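Getting the planner to stop second-guessing itself

Notes from the bench, mostly so I remember what I changed.
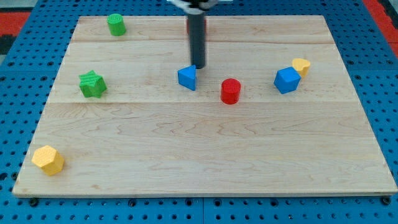
What the task is

The arm gets a typed instruction, something like "move the blue triangle next to the yellow heart", and has to push the right block across the maple board. Perception runs on one colour stream. It finds each block, labels it with colour and shape, and hands a list of positions to the planner, which picks a contact point and a push direction.

Lena Nowicki wrote the first planner at Turkbridge and called it Sirnow. I've been looking after it since June.

The flicker problem

When the black shaft passes in front of a block, the detector drops it. The red cylinder at the far edge is a good case, with only slivers of red showing either side. Sirnow used to treat a dropped block as gone and replan straight away. A few frames later the block came back and it replanned again. With two red cylinders on the board it would also swap their labels now and then, and the arm would set off after the wrong one.

What I changed

Each block now has a track with its own ID. If a detection goes missing and the projected shaft overlaps its last position, the track is held for 2000 milliseconds before it expires. A new detection has to match an existing track on colour, shape and distance before it can take over the label.

I also moved the replan check out of the perception callback. It runs on its own timer now and only fires if the target has moved more than 7 millimetres from where the plan expects it.

Still to do

Colour thresholds are hard-coded and drift with the afternoon light. The blue cube and yellow heart sit close enough that their masks sometimes merge, so I want to try splitting on hue before fitting shapes. The logging still writes everything to one file, and I'll sort that out on Wednesday.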